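Grarnthorpe play scheme hailed a success, but the figures are hard to find

GRARNTHORPE - Parents in Grarnthorpe are being told that a play scheme for the under-fives has made their children "measurably more ready for school". The council wants to pay for another year of it. What was measured, and how, is proving difficult to pin down.

The scheme, called Paucar, was run over seven weeks in July and August at the children's centres in Mill Lane and at the old swimming baths. It is sold by a firm named Voltari, which also trained the staff, supplied the activity cards and wrote the report on how well it all went.

According to the council, 591 families signed up. That is a large number for a town this size and it has been repeated in every statement so far. Signing up meant filling in a slip at the front desk or ticking a box on the council's website. The council could not say how many of those families came to a session, or how many came back for a second one.

"We are delighted with the response and with the clear gains children have made," a council spokeswoman said. Asked what the gains were, she referred us to the Voltari report.

The report is two pages long. The first page is mostly about the firm. The second has a bar chart with no numbers up the side, and a sentence stating that parents "reported strong improvement in focus, sharing and early number sense". It does not give the questions parents were asked. It does not say whether children who stayed away from the sessions were looked at for comparison, and small children do tend to come on a good deal over a summer whatever is done with them.

Sessions lasted 40 minutes. Each began with a song and moved on to sorting and stacking, with grown-ups reading prompts from a card. One card seen by this site says: "Which one is on top? Which one do you like best?" Another says: "Let's put them all back." The cards are printed in purple and there is a deposit to pay on them.
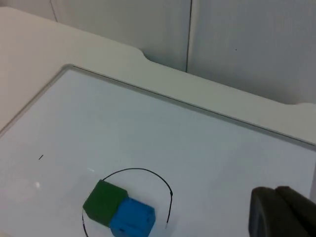
Page last changed: Aug 25, 2019

Blocks are nothing new in any of this. Green ones, blue ones and every other colour have been on playgroup tables for generations, and there is a fair body of opinion that children get something out of handling them. Whether they get more out of it when the adult beside them is holding a Voltari card is the question the council is being asked to spend money on, and the report does not go near it.

Voltari said in an emailed reply that Paucar was "rooted in the latest science of the developing brain". We asked which science. A second email said the firm's methods were "commercially sensitive" but had been "looked at by outside specialists". It did not say who they were, when they did the looking or what they thought.

The name Gemero appears in small type at the foot of the report as "evaluation partner". Gemero's website gives the same postal address as Voltari, and the same telephone number. Voltari said the two were "sister businesses with separate teams". The council said it had been aware of the link and was satisfied with it.

Parents outside the Mill Lane centre had mixed views. One mother of twins said the sessions were lovely and that her two had slept well afterwards. A father who had been to most of them said he had enjoyed the company but could not recall being asked about number sense by anyone. "There was a form with smiley faces on it," he said. "I did the middle one for most of them." A grandmother said she had gone for the coffee and would go again.

None of them had a bad word for the staff, and it would be unfair to find one. The centres lost their regular summer drop-in last year, and the people who work there were glad to have something to open the doors for. The drop-in was free and had no cards. It had no report either, which may be why it was easier to cut.

That point has been made by a local parents' group, which wants the drop-in brought back and says the Paucar money would cover it. The council disputes this but has not published what Paucar costs. It says the price is part of a contract and that talks about next year are still going on. A request for the sum under freedom of information rules has been put in and is awaiting an answer.

The council's own early years plan, passed before the scheme was bought, says that new programmes should be tested "against existing provision" before being extended. Asked whether that had been done, the spokeswoman said the summer sessions had themselves been the test. Asked what they had been tested against, she said the existing provision had come to an end.

If the extension goes through, sessions will run in term time at both centres, with a further set of cards for children aged two and under. Voltari says those cards are being finished now. They will include a "readiness score" that parents can follow from month to month on their phones. How a score would be worked out for a child who cannot yet talk was not explained, nor was what the firm would do with the scores once it had them.

A decision is expected in the autumn. Voltari has said it will bring out a fuller version of its findings "in due course", and the council says it sees no need to wait for it. Parents who filled in the smiley face form and would like to know what became of their answers can ask at the front desk of either centre. Staff there said they had been told to pass all such questions on to Voltari.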